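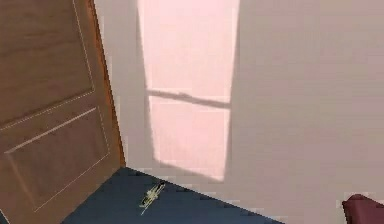 The purchasing office of the Wostdale school district visited the Zurano training center in Bastville on 2023-10-13 to gather information for next year's equipment budget. The district plans to buy 2 floor-care robots for its elementary buildings, and the visit was arranged to see how such machines are tested before purchase. Much of the morning was given to simulated rooms, where a small item lying on a dark blue floor near a partly open door stands for the kind of obstacle a cleaning unit must handle in our classrooms.

Emiliano Barrientos of Zurano received the group and explained the pricing of the simulation license. A license covers 100 room layouts and may be renewed after 3 years. Door positions, floor colors and lighting can be changed on request – a point of interest to us, as our older buildings have large windows and strong afternoon sun.

Benjamín Henríquez, who prepares the district's capital plan, asked whether the license could be charged to the same budget line as the machines. The center advised that most buyers list it separately, together with staff training and spare batteries. Written quotes were promised for both arrangements.

The group also met with Ibarra, the service contractor, regarding repair times and loan units. Door widths at the two sites remain to be measured before any order is placed. The request for funds will go to the board in April.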